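Show your craft room surfaces and floors (22 replies)

Trurnemier Makers Board > Workspaces

curari_rebecca wrote:
OK I have finally sorted out a work surface I love and I need to gush! I do small parts sorting and photograph odd bits of hardware for my shop listings, and for years I did it on bare wood, which made everything look orange and rattled like mad. Gray cloth has changed my life. Dark charcoal, matte, no shine anywhere, and metal looks so good on it. Just look at how a plain round plate shows up: 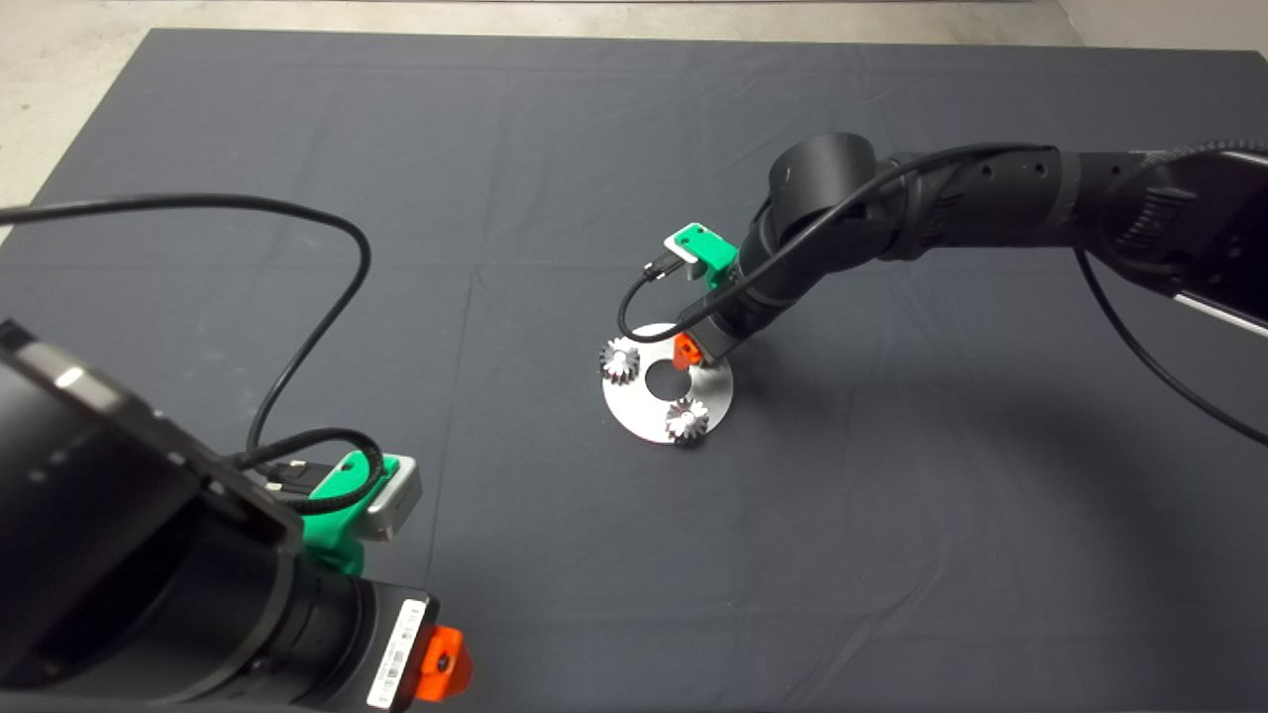

Silver plate on the charcoal cloth, creases and all

It was 2 yards off the remnant shelf at Melis and I still have enough left over for a spare. Who else is on team gray??

sheldon_d wrote:
Team gray here, but those fold lines would drive me up the wall. Iron it!! Medium heat, a little steam, then roll it on a tube when you put it away. Mine lives on a tube behind the door.

TsunghanY wrote:
I'm going to disagree with Sheldon. Soft creases are fine, and small things stay put a bit better on cloth that isn't pulled tight. I also like that a round part doesn't go skating off onto the floor. What I'd change is the color, one step lighter. Black screws vanish on charcoal.

curari_rebecca wrote:
Ha, fair point on the black screws! I put a white saucer down for those. Not giving up my charcoal though.

kristyna_s wrote:
Can we talk about the floor too? I adore pale concrete. All the stains and scuffs, I wouldn't paint over a single one.
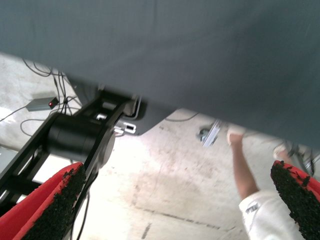 Posted by curari_rebecca, Workspaces album, 221 views

kristyna_s wrote:
See, that mottled gray and beige next to the dark gray is gorgeous. I'd put a clear matte sealer on it and stop there. I used Skarkomau on mine in June, two thin coats, and it still looks like concrete.

RikuH wrote:
Sealer yes, but degrease first or it will peel. I skipped that and had to redo 200 square feet on my knees. I'd also get the cables and that little power adapter up off the floor before you start, a hook or a tray on the wall is plenty.

sheldon_d wrote:
Or leave the floor alone! Bare concrete sweeps up fine. I still say iron the cloth.

curari_rebecca wrote:
Sheldon, I will iron it once, for you. Riku, which degreaser did you use the second time?

RikuH wrote:
Plain dish soap and hot water, a stiff brush, then two rinses. Let it dry overnight.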